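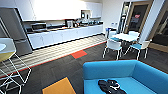
Notes for Unit 6: Our Visit to the Robot Demonstration

Thank you all for signing up so quickly! We meet at the front entrance in Jonville a little before 10 in the morning, and Anong Kaewmanee, who runs the demonstrations at Tirkel, will take us upstairs in 2 groups. Please read Hyvönen's chapter on indoor navigation before you come, or at least the first half (I know how April gets).

The task you will watch is simple to say and hard to do. The robot has to find its way through a break room, past the sofa and the round table, and get to the kitchen counter without bumping the chairs. Think about why a kitchen is harder than a hallway. Glossy white cupboards give a camera very little to hold on to, and thin chair legs are easy to miss altogether. Then there is the flooring, which changes from dark carpet to pale stripes right in front of the counter, and you may remember from Unit 4 what a sharp color edge can do to a floor detector.
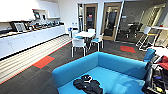 Glass is the other old enemy, and I would love for you to ask Anong about it, as she has plenty to say on reflections and depth sensors. Ask her too about speed. Their usual setting is 300 millimeters a second, dropping to 200 near furniture, and Skulska's paper in the reader argues for going slower still.

For your write-up, about 800 words is plenty. Pick one moment when the robot hesitated or changed its path, and tell me what you think it was sensing. Sketches are very welcome, and so are guesses, as long as you say they are guesses. Bring a pencil and comfortable shoes, and do keep your bags off the floor while the robot is moving.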